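## 4.3 Does a pushed-in chair make a table look ready?

The claim that a table looks ready for guests once its chairs are pushed in is repeated in most of the trade guides we collected, and we found very little behind it. The Casivport checklist gives the chair the highest weight of any item on the page. The Skornano handbook copies that weight without a source. Both treat "chair in" as a yes-or-no matter, and both leave the size of the gap to the person holding the sheet.

We doubted this from the start, and the ratings did not remove the doubt. Our 40 raters gave 331 usable scores for the Prullier tables. On a first reading, the scores lean the way the guides would want: tables marked "chair in" were more often called ready. The lean shrinks once we set apart the tables that had been fully laid. Staff who push in a chair have usually finished with the tabletop as well, so the two go together in the data, and a simple comparison hands the chair the credit for both.

The raters were also uneven in what they meant by the words. Several treated a chair as "in" when its back stood close to the cloth. Others wanted the front of the seat under the edge of the table, which a long cloth can make hard to judge. The sheet has one box for both readings. We kept it because earlier work used it, and we would not use it again.

**Figure 4.** A round table with a pale cloth, with a chair at its side, Prullier upper floor.

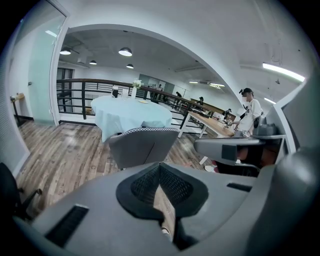
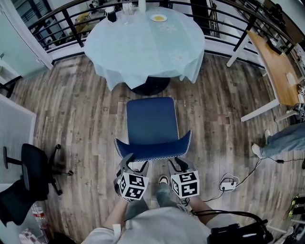
Tabletop items were scored apart from the chair, using the Akbulut sheet, and the trouble there is of a different kind. The sheet asks whether the top is "clear," "laid," or "in use," and the three words overlap badly. A clear glass on the cloth, as in both views in Figure 4, can be read as part of a laid table or as something left by a guest, and the sheet offers no rule for choosing. Raters who had worked in dining rooms tended to mark such tables "laid." Those who had not were split. Earlier studies report high agreement on this item, but they trained their raters with the same tables that were later scored, and we are not persuaded that the agreement would hold in a room the raters had never seen.

A second problem is the room itself. The tables on the upper floor stand near a railing, and raters may see a pushed-in chair there as a matter of keeping the way open more than of tidiness. Written comments suggest that some did. One rater gave a low score for readiness and added that the chair was "fine for walking past." Another scored a similar table high and gave the same reason. The Casivport checklist would count both as answers to one question. We think they are answers to two.

We also looked for an effect of the cloth. A longer cloth was expected to raise the scores by hiding the base and making the table look more finished. The result was weak and changed direction when we left out the tables with flowers. Color was not tested. Cloths that staff described with one color word were given another by raters, depending on the light, and we could not build a variable on that. Claims about "calm" or "fresh" cloth colors in the Skornano handbook should be read with this in mind.

Defenders of the chair rule may answer that the handbook pool holds over 4,000 scored tables, far more than ours. It does. But the pool never records the order in which a table was made ready, so it cannot separate the chair from the work done before it. More tables scored the same way would only give a tighter estimate of the wrong thing.

What our data do support is narrow. When two tables were laid alike, moving the chair in changed the score a little for raters who saw the table from the side, and hardly at all for those who looked down on it. Only 10 pairs met that condition, all from the February round, and we do not put a figure on the difference. The next section uses the tabletop scores alone and leaves the chair item out.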